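Dash cams in our delivery vans - driver-facing or road only?

Posted in Small Fleet & Haulage by Kaiwen Dai

Hi all, long-time reader, and I've finally got something worth posting. I run a small parcel and pallet outfit out of Bradside. We have 7 vans plus one box truck that spends more time at the shop than on the road (that's a different post!). We mostly do next-day work for two furniture stores and a medical supply place, plus whatever overflow comes my way when the bigger carriers get backed up.

Our insurance renewal came through in September and it went up by $3,727 for the year. I called the broker and she said the underwriter didn't like two claims from last winter. One was our fault, no argument, my guy backed into a gatepost. The other one was a lane-change thing on the highway where both drivers said the other one drifted, and because we had no footage it went down as split fault. She said if we put cameras in every vehicle they'd take another look at the price, but she wouldn't put a number on it.

So I've been getting quotes. One is from Lademura, who do a road-facing camera only, you buy it outright and pull the card yourself when something happens. The other is from Mosholm, and theirs is a two-lens unit with one side pointing at the driver, and everything goes up to a website where I can log in and see clips of hard braking and so on. Mosholm wants $28 a month per vehicle on a three-year contract. Their sales rep is very friendly and calls me a lot.

I spent Sunday night in a hotel after a long run out to a customer and sat there with both quotes and a calculator until way too late, and I still couldn't make up my mind. 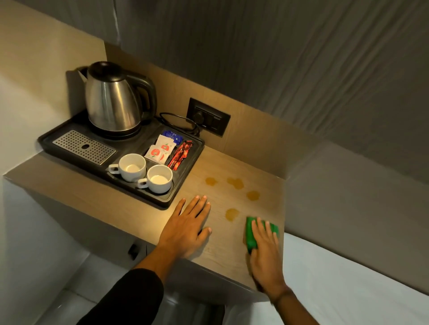

The money is one side of it. The other side is my drivers. I have a good crew, most of them have been with me for years, and when I floated the idea of a camera pointing at their face all day it went very quiet in the break room. One of them asked me straight out if I'd be watching him eat his lunch. I said no of course not, but then I went and looked at the Mosholm demo and, well, I could if I wanted to. I don't love that either.

So I guess what I want to know is: did anybody here get a real drop in their premium from road-facing only? And if you went with driver-facing, did people quit over it? Also any horror stories about contracts would be welcome, because I'm the kind of person who signs things and then reads them.

Thanks in advance!

flatbed_annie

We went through this with 12 trucks, so a bit bigger than you but same kind of headache. I'd go road-facing to start with and here's my thinking.

The claim that hurt you was the lane-change one, and a forward camera might well have settled that. The gatepost wouldn't have shown up on either kind unless you add a rear lens, so ask Lademura if they do one. If most of your bumps happen in yards and driveways (ours do, by a mile) then the rear view is worth more to you than footage of somebody's face.

Before you sign anything, go back to your broker and get her to ask the underwriter two things in writing. Does road-facing only count for the review? And do they want you to just have the cameras, or do they want to see that you're using them? Ours wanted a one-page policy saying who looks at footage, when, and how long we keep it. Took me an evening to write. We got some money back at renewal, less than I hoped for but it paid for the hardware.

On the contract, look for these:

What happens if you sell a van partway through. With some outfits you keep paying for the unit.
Auto-renewal. Ours had a notice window that was easy to miss, and I missed it the first time, so that was another year.
Who pays for install and for taking them back out.
Whether you can download your own clips after the contract ends.

As for the drivers, talk to them before you order, and show them the policy. Tell them when you'll look (a crash, a complaint, an alert) and then stick to it. If you ever do go two-lens, ask if the inside one can be set to save only when there's an alert, and check your state's rules on recording sound inside the cab. We just switched the audio off on all of them.

And I'd tell the friendly rep that you're not deciding this month. You'd be surprised what happens to the monthly price.

Xiao_Freight

had driver facing for 2 yrs. lost one guy over it, he was leaving anyway I think. the alerts are a pain, we had 117 in the first week and most of it was potholes. turn the sensitivity down on day one or you will go nuts

premium didn't change the first year. went down a little the second. broker said they wanted to see a clean year first

oldloadingdock

Don't put cameras in, put the money into training. My father ran trucks for decades with no cameras at all and never had a problem. Insurance is a racket anyway, shop around.

Kaiwen Dai

Thank you Annie, this is exactly what I needed. I emailed my broker your two questions this morning, word for word. I hadn't thought about the rear lens at all and now I feel a bit silly, given the gatepost.

Xiao, good to know about the potholes, our road into the depot is basically one long pothole so I can picture how that first week would go. I'm leaning toward Lademura with a rear camera on the box truck and the two biggest vans, and the rest road-facing only. Will come back and post what the underwriter says when I hear from them.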